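List: stationery-supply
Subject: Re: Bulk erasers for the fall kits - sleeve types and what to pick
Date: 21st August

On the question of eraser types, a previous message said:

> We are putting together 176 pencil kits and the spec sheet only
> says "eraser, block, 1 per kit." Last time we ordered a carton
> from Bollum and ended up with a hard compound that smeared on
> the cheap ruled paper. Is it better to buy off the shelf this
> year, mixed brands, and accept that the kits won't match? Also,
> does anyone remove the cardboard sleeves before packing? They
> take up room in the pouch and the kids tear them off anyway.

Taking these in order.

1. Hard compound on cheap paper. This matches what I saw in March with the same carton. The Bollum block is meant for a heavier drawing stock. On thin ruled paper it needs more pressure, the paper surface lifts, and the graphite gets pushed into the damaged fibers. A softer vinyl block clears the same line in fewer strokes and leaves rolled crumbs that brush off. The cost per block is a little higher and it wears down faster. For a school-year kit the wear is acceptable. I had students on softer blocks through two terms and most of them lost the eraser before they used it up.

2. Off the shelf or by the carton. For 176 kits I would go off the shelf if the store has the stock and the price is within a few cents of the carton price. The carton minimum at Vakosine is 532 pieces, so you would be storing the remainder. Vinyl does not store well in a warm closet. The plasticizer migrates, the block gets tacky, and it will bond to anything plastic it touches, including pencil barrels and the inside of a pouch. I threw out most of a box of Tarnetti blocks for that reason after one summer.

If you do buy from the shelf, pull one main type and fill the gap with others. Mixed sleeves are not a problem in use. They are a problem at handout, when one child gets a pink sleeve and the next one wants it. What works for me is to keep the odd colors together and give them all to one classroom, or hold them back as spares.

A few things to check before the blocks go in the basket:

- Press the exposed end with a thumbnail. A soft block takes a mark and recovers slowly. A hard one barely marks.
- Look at the end face. Yellowing or a greasy shine means old stock.
- Slide the sleeve a little. If it sticks to the block, leave that one on the shelf.
- Compare block sizes between brands, not the printed sleeve. Some sleeves are longer than the eraser inside.
- Check for wrapped and unwrapped versions of the same item. They sometimes hang under different price tags.

Fancy shapes and scented blocks I skip. The scented ones get confiscated and the shapes break at the narrow parts.

3. Sleeves. Leave them on. The sleeve does two jobs: it keeps the vinyl off the pencils, and it stops the block from flexing and snapping in half when a child bears down. The usual failure is a block that cracks right at the sleeve edge, and that happens mostly with sharp-cornered sleeves. Some makers notch the corners, and those hold up better. The Anghel sleeve is notched and I have seen very few of those split.

If pouch space is the limit, go down one block size and keep the sleeve. Outer film is a different matter. Film can come off at packing, and it should if the kits are for the lower grades, where it ends up on the floor.

For packing order, I put the eraser in last, flat against the side of the pouch, with the sharpener at the other end. An eraser under the sharpener picks up shavings and the first thing it does is leave a gray streak.

On quantity, order over the kit count. I would not go below 2 spare blocks per classroom. Erasers disappear in the first month at a higher rate than anything else in the pouch, including the glue sticks - and a classroom without spares will start cutting blocks in half, which voids everything said above about the sleeve.

One open item from my side. The spec sheet still lists "block" with no dimensions. If somebody has edit access, please add a length and a note that the compound should be soft vinyl, sleeve included. The pencil line was fixed the same way last year and it ended the substitutions. I can supply measurements from the blocks I have on hand if that helps. 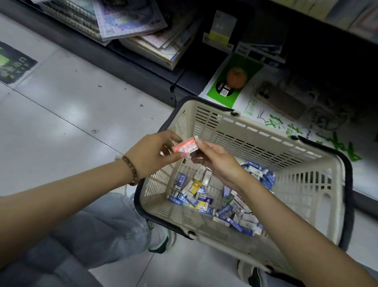
The sharpener line on the same sheet has a similar gap. It gives a hole count and says nothing about the shavings container, so a bare metal wedge meets the spec as written. I would fix both lines in one edit and send the sheet out again before the orders are placed.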